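4. Evaluation of the Skorholm two-arm sorting kit

4.1 Setup and task

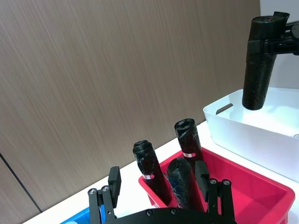 The Skorholm kit is sold as a complete bench package: two arms, two parallel grippers, a small camera for each wrist, a controller, and a license for the vendor's teaching software. We bought one kit at list price and received no support beyond what any customer gets. Assembly followed the printed guide and took one person most of a working day, including the time spent finding the correct mounting screws for the second arm. The bench was a plain white tabletop placed against a wood-grain panel wall.

The task was chosen to match work that small packing shops do by hand. Rolls of garbage bags are taken out of one bin and moved to another. The rolls are harder to handle than they look. The film wrinkles under the fingers, the ends are ragged, and a roll that is gripped too high can slip down as the arm lifts. Black film also gives the wrist camera little to work with, and glare on the plastic can be mistaken for an edge. Figure 2 shows the work from one wrist camera, with three rolls standing in the red bin and the other arm holding a fourth roll over the white bin.

Figure 2. Moving rolls of garbage bags between bins, wrist camera view. The fingers of the near gripper are open.

Each arm was taught separately through the vendor's hand-guiding mode, and the two programs were then joined using the shared-space option. This option lets one arm wait while the other is inside a marked zone. We ran 200 trials with the settings supplied by the vendor, then changed the grip height and closing force and ran the rest. The full set came to 807 trials. A trial was counted as a success if the roll was released inside the target bin and stayed there. Rolls that landed on their side inside the bin were accepted.

4.2 Observations on the product

The grippers were the strongest part of the kit. The flat fingertip pads held the rolls well once the closing force had been lowered from the default, which was high enough to crush the top of a roll. The force setting is buried two menus deep, and the manual gives no guidance on soft goods. Glenys Ruddock, who ran most of the trials, kept a written table of settings for this reason, and we suggest that buyers do the same.

Bin choice mattered more than we expected. When a roll leaned against the bin wall, one finger had to fit between the roll and the plastic, and the approach often had to be repeated. The software allows up to 9 repeat attempts before it stops and asks for help. We left this at the default. A lower limit would shorten the worst trials but would call the operator over more often.

The shared-space option worked as described, but it is conservative. One arm frequently waited while the other finished a release that posed no risk of contact. The competing Baidoo kit handles this with a live distance check, at a higher price. We did not test the Baidoo kit on this task and make no claim about its success rate. Section 5 compares the two products on setup time and operator training only.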